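The trouble with announcing films that do not exist yet

A film called Vachon has been announced three times. I have written it up twice, which I am not proud of. The first time it was a drama about a cyclist, with a lead actor attached. The second time it had lost the actor and gained a different director, and was now a limited series. The third time, in April, it was a film again, and the press release used the word "exciting" in the headline and again in the opening line. No camera has turned over. As far as I can tell there is no finished script.

I want to argue that the trade and the people who report on it should stop treating an announcement as news unless there is something behind it. By something I mean a signed contract, a start date, or money in an account. Two of those would be better than one.

I know how it works because I used to be on the other side. Before I wrote about films I spent a few years in the press office of a small sales company, and part of my job was to put out statements about projects that were, to be kind to them, hopes. We would say an actor was "in talks". Sometimes that meant her agent had the script. Sometimes it meant her agent had been sent the script and had not opened the email. Nothing we wrote was a lie in the sense that a court would care about, but we knew perfectly well how it would be read, and we wrote it so that it would be read that way.

The reason is money. A producer with a name can raise finance, and a producer with finance can get a name, so the first job is to look as if you have one of them. An announcement does that. It goes out during a festival or a market when buyers are all in one place, it gets picked up by a few websites, and by the evening it can be shown to a distributor as proof that people are interested. The people who are interested are the ones who copied the press release.

Tyson Sandhu, who has produced four features and failed to produce a good many more, defended the practice to me over a long lunch. His case was better than I expected. "Every film is made up until the day you shoot it," he said. "If I waited until it was certain I would never get it certain." He pointed out that his own best film, Mesico, was announced with a cast that bore no relation to the one it ended up with, and that without the first cast he would never have met the people who paid for the second.

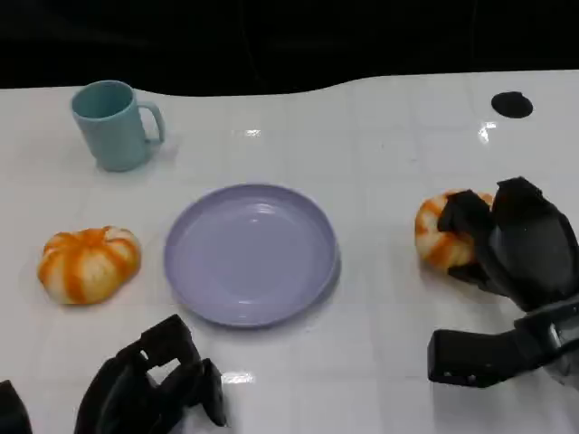 A lavender plate, a teal-blue mug and a striped pumpkin shape on a white table.

I take the point about Mesico. It is a good film and I am glad it was made. But the argument only covers the projects that came off, and those are the ones we remember. The actors who were named in the first version had to spend a season being asked about a film they had never agreed to. One of them told me she lost another part over it, as the director assumed she was busy. She found out months afterwards, from a costume designer.

That is the part I find hardest to excuse. When a producer names an actor who has not signed, he is borrowing something that belongs to someone else. He does not ask, and if it goes wrong he says there was a misunderstanding between representatives. The actor then has a poor choice. She can deny it and look difficult, or say nothing and have the film follow her about. Most say nothing. Agents advise it, partly on the grounds that the same producer may turn up next year with a real offer.

It is worse with films about real people. If you announce a film about a singer or a politician or a footballer, the family will hear about it, and often they will hear about it from a website. I have had relatives ring me to ask who was playing their mother. I had to say that I did not know, and that very possibly the producers did not know either. A family can be stirred up by this, fall out among themselves over who gave permission, and then find there was never going to be a film.

Then there are the readers. I kept a list for a while of every film I had reported as being in development, starting from my first week in this job. There were 231 of them when I stopped. I went back through it this summer and found that 52 had been released in any form, including a few that had gone straight to a streaming service and one that I can only find on a long-haul airline. For the rest, I told people about something and it did not happen, and I hardly ever went back to say so. We do not run a story headed "Film still not made". Perhaps we should.

Some will say this does no harm, that it is all gossip and nobody is hurt if a thriller called Dreritz never turns up. I used to think so. But readers are not fools, and after enough of these they stop believing the real ones. I have seen proper news, with a cast on set and a crew being paid, get a shrug in the comments because the same title had been floating about for years. Small films suffer most from this. They cannot afford a second round of publicity, and by the time they have something to show, the little attention they were going to get has been used up.

Wolfram Kuhlmann ran a regional film fund for a long time and has since retired from it. His office would not allow a funded project to name any performer in public until a signed deal memo was on file. Producers hated it. He said they complained every year that it cost them coverage, and he did not doubt that it did. He also said that in all his time there he had to put out a correction about casting only once, and that was over the spelling of a surname. I asked whether the rule had cost him any films. He thought it might have lost him 2, neither of which he missed.

There is no reason a festival could not do the same. If you want to use the press room, with the logo behind you and the translators paid for, then show somebody at the desk a piece of paper first. It need not be published. Nor does it have to cover the fee or the billing. It only has to show that the person you are about to name knows you are going to do it. I do not think that is a lot to ask of people who will have a contract for the hire of the microphones.

As for my own side, we could manage a good deal without any help from festivals. We could ring the agent before publishing, which used to be normal. We could write "the producers say" in the headline where people will see it, and leave the word "star" out until it is true. We could also wait. I know the objection, because I have made it myself in meetings: if we wait, another site will have it first. That is true, and it will cost us some readers for a morning. My piece on the first version of Vachon had 2,017 readers in the time it was up on the front page. I am not sure what any of them got from it.

I have started doing this with my own work, though not perfectly. Last month I was sent a release about a science fiction film, Gindesis, which had a very large star in the first line. I rang her agent. He had not heard of it. He asked me to spell it, then he asked me to spell it again, and he said he would look into it. I did not write the story. Several others did, and most of those pieces are still up, with her photograph at the top.

The producers have not been in touch about it. I did get another release from them last week, for a different film.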